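Small Fruit, Red Box: a table gallery
Gondport Kitchen Pages, 7th September

I love a sorting day! The produce comes in mixed up every which way, it all gets spread out on the checked cloth, and I get to handle every piece before it goes near a bowl or a knife. This set is from the long table at Trutach, where we have been putting together the small-fruit boxes since January. It's gallery number 34, and I still get excited over a good mandarin.

The box is an old favorite. Red outside, white inside, shallow enough that you can reach in from any side, and torn at one corner, which has never stopped it from doing its job. I keep meaning to tape it up.

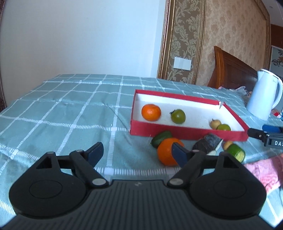 My rule for filling it is to start with whatever is brightest and work along from there, leaving air between the pieces so nothing leans on its neighbor. Citrus next to green is the combination I come back to every time — the orange gets louder and the green looks even glossier. Tomatoes keep their leafy caps on if they arrived with them. I like the smell when you pick one up!

Same cloth, same red tray, and a fuller haul this time. There's a small orange citrus at the left, green fruit beside it, a little tan-brown round one that looks a lot like a longan, and a stubby piece of cucumber with its pale cut face and all those seeds showing. More is gathered on the cloth in front, with another orange citrus among it (a tiny brown mark on the skin, no big deal) and two short, dark pieces with skin like bark. I could look at that skin all day. 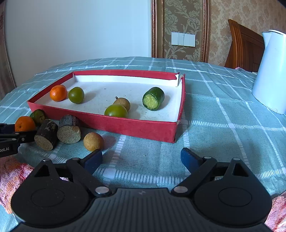
Subramaniam wrote in to say that cut cucumber should never share a box with tomatoes overnight, and that a saucer with a damp cloth over it works far better. Fair enough! I'm trying the saucer next time.

The next gallery is all roots and squash, from the Rulider stall. Bring a brush for the dirt if you're coming to help — we only have 7 and they go fast.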